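Re: [shop-robots] Hand-held grippers, right side loses steps
From: Kinga Antal
To: shop-robots list
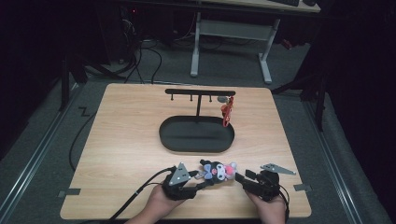
Hello all,

thank you for the many answers in April. I tried first the advice of Rafferty, which I quote here so the new members can follow:

> Rafferty Pruitt wrote:
> Before you change the firmware, look at the cable. If the encoder
> count jumps when you turn your wrist, it is strain at the plug and
> not the code. Leave a loop, tie it down near the handle, and then
> try again with something soft. Hard blocks hide a bad jaw zero.
> Also, what is your sample rate now? You had 118 Hz in the old
> Trilteo branch and I never trusted it.

You were right about the plug. On the right handle I could make the error appear only by bending the cable close to the housing. I soldered it new and left around 20 cm more of slack. After this I logged 3835 samples and there was no jump in them.

The jaw zero is a different story. With a plush toy held between the two grippers the left one reads well, but the right one says it is still a little open. I think my printed jaw is not parallel. I will print it again, slower, before I touch the calibration table.

The gray triangle plate is at the moment mounted only on the left gripper. I would like to hear if somebody has run the pair with one plate on and one off, and if the difference in weight disturbed the readings.

My next task is to hang small things on the hooks of the black stand. For this the zero must be correct, or the loop slips out of the jaws.

About the rate: I am still on the Trilteo branch, but I set it down to 24 Hz for the tests. Is this too low for hanging tasks? I can send the log file to who wants it.

Best regards,
Kinga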